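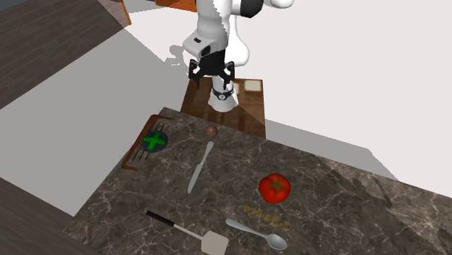 Porari Kitchen Challenge

The Porari Kitchen Challenge is a student robotics competition in simulated manipulation, organized from the town of Bavberg. Teams write control software for a single robotic arm with a two-finger gripper, which works at a virtual kitchen counter. No hardware is used. The contest grew out of a course project supervised by Refilwe Hendricks and is now open to school clubs as well as college teams.

Format

Teams have four members at most. Each receives the same simulator package, Skustero, and a set of 13 practice tasks. Tasks involve moving household objects such as utensils and food items to a stated goal position. The counter may also hold objects that play no part in the task, and the marble, wood and floor textures differ between layouts. A stovetop burner is a common goal area.

Entries are run in November on a server at the Potgieter computing lab. The final round consists of 235 trials per team, with starting positions drawn at random. Teams may not change their code once the round has begun.

Scoring

A trial is scored as complete if the object is inside the goal area and the fingers are open when time expires. Partial credit is given for a stable grasp. Points are deducted for contact with any other object on the counter. Ties are settled by total joint travel, the lower figure being placed first.

History

The first edition used one fixed layout, and several teams replayed recorded arm paths with no sensing at all. Random starting positions were added the next year at the request of the judges, Sizwe Visser and Benedito Moura. The highest score under the present rules is 398 points, set by a team led by Kagiso Mnguni.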